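Re: [list] what to put out on the shared table

Sorry for slow reply, been up to my neck in the Skadport order.

> Can somebody say what's meant to be on the white table and what
> isn't? I came in at 2 and couldn't find a pen that wrote. Also
> are we keeping the green bowl? It takes up a lot of room and I
> never know what goes in it. Happy to buy a proper desk tidy
> from Prirent if people want one, they do one with 6 sections.

Please don't buy the Prirent one. We had one at the old place and the sections were too narrow for anything but pencils. Bowl stays, I like it. It's a good wide one with the wavy rim and you can see what's in it from the side. Pens end up in there or next to it, I know – this one still has its barcode sticker on.

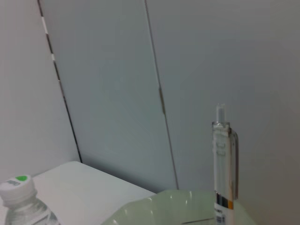 Maureen's desk, Retamal Studios
stationery and kitchen cupboard

Right so. Pens go in the black mesh pot from now on. Not the bowl. The bowl is for soft bits, sponges, the pink thing, whatever wont stand up by itself. Yellow bin is for stuff that's on its way somewhere else, so look in it before you go home and take what's yours.

Scissors – the little blue ones have a cover for the blades, put it back on after. I found them in the drawer last month without it and got a nasty scratch. They can live flat on the table, they don't need a pot.
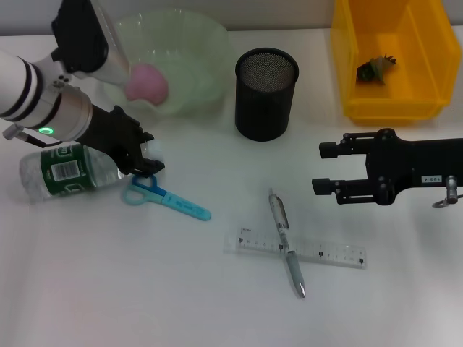 Bottles. Stand them up if there's anything in them, and put your initials on the cap, a dot of marker will do. Anything without a mark goes in the recycling at 6. I'm not guessing whose is whose again.

On money, there's 55 pounds left in the stationery pot and I'd sooner spend it on pens that work. Drarnico do a box of the click ones, I'll put in for 2 boxes unless someone shouts. If you want a particular colour say so before I order, last time we got all black and I heard about it for weeks.

Labels for the bin and the bowl are on my list, will do them when the printer is back. Until then just ask me. Or move it and tell me where you moved it to, thats fine as well.

Got to run, phone's going.

M.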